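양팔 셔츠 걸기, 데모 300개로 어디까지 되나요?

Twal
안녕하세요, 눈팅만 하다가 처음 글 써봅니다. 저희 연구실에서 셔츠를 옷걸이에 끼워 봉에 거는 작업을 모방학습으로 돌리고 있어요. 원격조작 데모 300개를 모았는데 민무늬 셔츠는 꽤 잘하고, 체크무늬만 나오면 어깨 쪽에서 한참 헤맵니다ㅠㅠ 다들 이럴 때 데모를 더 모으시나요, 아니면 방법을 바꾸시나요?

Flurov
고생 많으십니다. 저도 작년에 똑같은 데서 막혀 봐서 남 일 같지 않네요. 저라면 데모부터 늘립니다. 저희는 2095개까지 모으고 나서야 무늬를 덜 타더라고요. 지루해도 제일 확실한 길이었어요.

Stala
윗분 말씀도 이해는 가는데 저는 생각이 좀 달라요. 개수보다 시작 상태가 얼마나 다양한지가 먼저 같습니다. 매번 곱게 펴 놓고 시작한 데모면 2095개라도 구겨진 옷 앞에서는 똑같이 멈춰요. 저희는 일부러 구겨 놓고 시작한 데모 20개를 섞었더니 눈에 띄게 나아졌습니다.

Flurov
20개로요? 평가를 몇 번 하셨는지 궁금하네요. 셔츠 한 벌로만 재면 운이 많이 섞입니다.

Stala
셔츠 3벌로 돌렸어요. 많지 않은 건 인정합니다ㅎㅎ 그래도 비용 생각하면 먼저 해 볼 만하지 않을까요?

Twal
두 분 다 정성껏 답해 주셔서 정말 감사해요! 일단 Stala님 방법부터 해 보고, 안 되면 마음 단단히 먹고 더 모으겠습니다. 옷걸이가 목 안에 들어간 다음 양쪽 어깨를 잡는 구간이 제일 어려워서, 구겨진 상태에서 거기만 따로 모아 볼까 해요. 작업대에서는 이런 식으로 하고 있습니다.

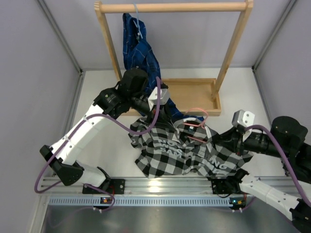
Rarnamano
어깨 구간만 따로 모으실 거면 앞 단계에서 넘어오는 자세도 조금씩 흔들어 주세요. 저는 그걸 빼먹었다가 이어 붙이는 데서 다 무너져서 처음부터 다시 모았답니다. 결과 나오면 꼭 글 남겨 주시고요, 응원할게요!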